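Taking in other people's mending, one kitchen table at a time

2018-02-15

I'd been meaning to do this interview since October, when my favourite jumper went through at both elbows and a friend told me to take it to Stitness. It's a tiny mending business in Senderley, up a flight of stairs over the old bank, and the woman who runs it has asked me not to use her name (she says she has enough work already, thank you!). So she'll be "the mender" from here on, which she thought was very funny.

She put the kettle on before I'd got my coat off. I asked how it all started and she laughed.

"I was working in the office at Satero, doing invoices. I was all right at it. But I used to darn at lunch, just my own socks, and people kept leaving things on my chair. Cardigans, mostly. One man left a tent."

She did the tent, too. It took her a fortnight and she charged him 30 pounds, and she still thinks that was daft because the thread alone cost her a fair bit of it. 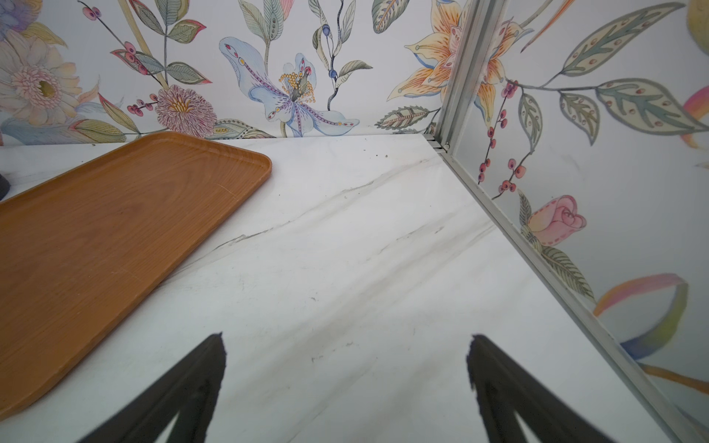
She stayed in the invoices job for another two years, mending in the evenings, and then handed in her notice when the pile beside her bed got taller than the bed. Her mum didn't speak to her for a week. I asked if she'd been frightened and she had a think about it.

"Not frightened, no. Cold! I couldn't afford to heat the place that first winter. I used to wear whatever I'd just finished until it was collected. Don't put that in."

(She said later that I could put it in.)

Last year she mended 152 things, and she knows this because she writes every one down in a red notebook with what was wrong and what she did. I had a good long read of it. "Moth, left cuff, swiss darn." "Dog." "Dog again." There's a blanket in there from a family in Trindade who moved here and brought it with them, and it was 70 years old when it came up her stairs with a hole you could put your head through. She wouldn't take money for that one until it was done, in case she made it worse.

"Old wool tells you off if you pull it," she said. "You have to go ever so slowly. I did an inch and then I went and did the washing up, and then I did another inch."

We got on to visible mending, where you use a bright colour and let the repair show. I love it and assumed she would as well, but she's a bit torn. She'll do it if you ask, and she does it beautifully, but left to herself she'd match the yarn. She has 34 greys in a drawer. I thought grey was grey until she laid five of them on my sleeve and only one of them disappeared.

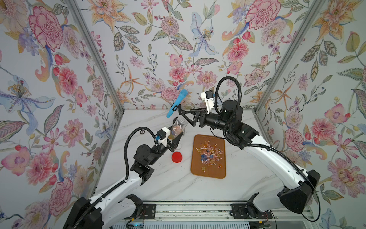

What should a complete beginner try first?

"A sock, and a thick one. Put an orange inside it if you haven't got a darning mushroom, use wool that's near enough the same weight, and start well outside the hole where the knitting is still strong. Your first one will be lumpy. Wear it anyway, it's in your shoe."

I told her I'd once closed a hole by pulling it shut like a drawstring bag and she put her cup down and looked at me for quite some time. Then she went and found me a needle.

I came home with my jumper, both elbows done in a navy I can't tell from the original, plus a spare length of the wool wound round a bit of card. I've started on a sock. It is very lumpy.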